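How I oil a timber table top (and keep it looking decent)

Posted 16 February 2022

I've been putting off writing this one for ages, mostly because everyone who's ever owned a tin of oil has an opinion about it. But I've now done our kitchen table, my desk and a very sad old bench I dragged home from the tip shop in Skomville, so here goes. This is for bare or previously oiled timber. If yours has a hard, shiny coating, that needs to come off first and it's a whole other weekend. 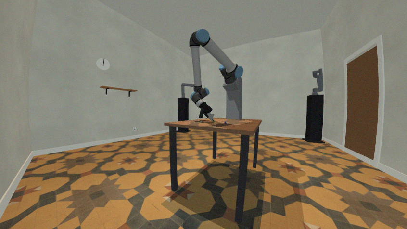
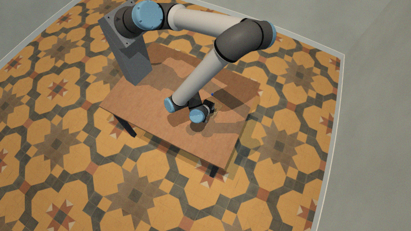 How often does a table need oiling?

Twice a year suits one that gets used every day. A side table or a desk can go a full year, and a brand new top likes an extra coat in its first few months.

What you'll need

Sandpaper in 120, 180 and 240 grit, plus a cork block. A tin of hardwax oil (I use whatever the hardware shop in Kondero has on special – 300 ml did the kitchen table with a bit left over). Lint-free cotton rags, and more of them than you reckon. Old t-shirts are fine once they've been through the wash a hundred times. Gloves, a dust mask and a bucket of water.

Step 1: Clean it

Wipe the whole top down with warm water and a tiny squirt of dish soap, then again with plain water. Get into the corners, where all the jam lives. Leave it overnight. I know, I know, you want to get stuck in, but damp timber clogs up the paper and you'll be swearing at it within minutes.

Step 2: Sand

Start at 120 if there are rings or scratches, otherwise go straight to 180. Always go with the grain! I went across it on my desk the first time, and the marks only showed up after the oil went on, so I had to start the whole thing over. Finish with 240 and go easy on the edges, they round off faster than you'd think.

Vacuum, then wipe with a barely damp rag. The grain will lift a little and feel furry. Let it dry and give it one more light pass with the 240.

Step 3: First coat

Stir the oil, don't shake it. Pour a puddle the size of a 50 cent piece, work it in with a rag in small circles, then pull it out along the grain. Thin, thin, thin. Wait 8 minutes and wipe off everything that hasn't soaked in, even if it feels like you're wiping away your money. Anything left sitting on top goes gummy.

Step 4: Second coat

Next day, same again. The second coat takes far less oil. I do the underside too, just the once, so the top is less likely to cup.

Those rags

Please don't scrunch them up and chuck them in the bin. Oily rags can heat up and catch fire on their own. Mine go in the bucket of water straight away, then get laid out flat on the concrete outside – well away from the shed – until they're stiff.

After that

Keep it dry for a day, and go gently for a week with hot mugs and wet glasses. I'm doing the outdoor setting in March, once the worst of the heat's gone, so I'll let you know how the decking oil compares.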